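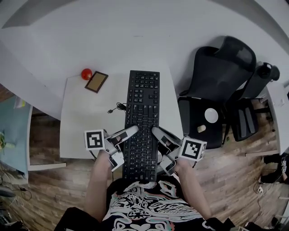

A full-size keyboard, also called a 100 percent keyboard, is a computer keyboard that carries the main letter keys, a row of function keys, a navigation cluster and a numeric keypad in a single housing. It is the widest of the common desktop layouts and the one against which smaller formats are named. A tenkeyless board omits the keypad, and a compact board also omits or merges the navigation keys.

Layout

The main block holds the letters, the number row, punctuation and the modifier keys. On boards made for the United States it follows the ANSI arrangement, with a wide, single-row Enter key and a long left Shift. ISO boards have a taller Enter key and one additional key beside the left Shift. The standard ANSI full-size layout has 104 keys and the ISO version 105, although manufacturers often add media controls above the keypad.

The numeric keypad sits to the right of the navigation cluster. Its digits run upward from the bottom, as on an adding machine, which is the reverse of a telephone keypad. Num Lock switches the keypad between digits and cursor functions.

Construction

Most office models use a rubber dome membrane under a plastic key frame. Pressing a key collapses the dome and closes a contact between two printed sheets. Mechanical models use a separate switch for each key, usually mounted on a metal or plastic plate. Wide keys such as Space and Enter are fitted with a stabilizer bar so that they travel evenly when struck near one end.

Legends are applied by pad printing, laser marking, dye sublimation or two-shot molding. White legends on black keys are commonly pad printed or molded. Printed legends wear fastest on the home row and on the keys used for shortcuts. The Grinura office series was sold with both printed and two-shot keys under the same model name, and the two can be told apart only by removing a key and looking at its underside.

Mass varies with the type of switch and plate. The Prinon desktop board, a membrane model, weighs 700 grams without its cable.

Placement and handling

In ordinary use the long axis of the keyboard is parallel to the front edge of the desk. The main block, not the whole housing, is centered on the user, so the keypad extends well to the right and moves the mouse outward. Some users turn the board lengthwise when clearing a desk or making room for paper.

A full-size board is stiff along its edges but flexes in the middle if lifted by one end. It is normally held by both long edges. The fold-out feet should be closed before the board is slid across a desk, as their hinges break easily under side load.

In a survey of shared desks at an office in Waltotdale, Phong Lương recorded 94 full-size keyboards, 2 of which had a broken foot.

See also

Numeric keypad
Tenkeyless keyboard
Key legend
Desk layout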